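Orkov Data Forum > Collection Practice > Household Textiles
Topic: Multi-garment grasps in the bedroom set

Etenesh Dinsa
Mar 4, 2023
Members are asked to comment on whether a grasp holding several garments should count as one example or be set aside. The current guide, written in January, covers single items only. My site has 12 such recordings awaiting a decision. 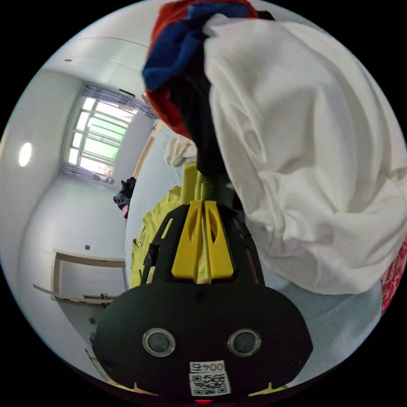 Reply 1
skiditz_ops
Our position is that these should be set aside. With white, red, dark blue and black cloth bunched together over the bed, a labeler cannot say which piece was the target. The learner then receives a poor signal.

Reply 2
Ibsa Abera
I respectfully disagree. People clear a bed by the armful. If all 100 examples in a set show one shirt at a time, the policy will never learn to carry a heap. I would keep them under the label "bundle".

Reply 3
skiditz_ops
A separate label would be acceptable, provided that bundles are limited to 8 per room. Without a limit, operators will choose the faster method.

Reply 4
Etenesh Dinsa
The limit seems reasonable for a trial. Please mark bundles in the notes field until the label is added. Two reviewers should check each one before upload.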